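Robot cell budgeting

Robot cell budgeting is the planning of money, time and floor space for a group of robots that work together at one station. It covers far more than the price of the arms, and that is what makes it such a rewarding subject: a good budget shows how the whole cell will live and grow.

Main costs

The arms are usually the first line. Grippers come next, and a gripper with several jointed fingers can cost a surprising share of the total. Mounts, cabling, safety gear, software licenses, training and spare parts follow. Planner Irja Kiiskinen, in her handbook for the Kulitz workshops, sets aside 29 percent of the full sum for setup and training - a generous figure that many small buyers have since copied.

One arm or two

Two-arm cells open up wonderful possibilities, such as holding a bowl with one arm while the other works nearby. They also need more controller capacity and careful checks on reach.

Planning in simulation

Simulation lets a buyer try out a layout before any order is placed. Kitchen and tableware tasks are popular, with their curved rims, patterned plates and fruit of awkward shapes.

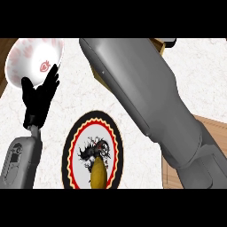
At Prendel, Callum Nuttall's team compared 4 layouts this way over 6 weeks and dropped 2 of them before asking for quotes. The computer time went into the budget as its own line, next to the license fees.

See also: Faulkner method, Fulteck cost sheet, gripper selection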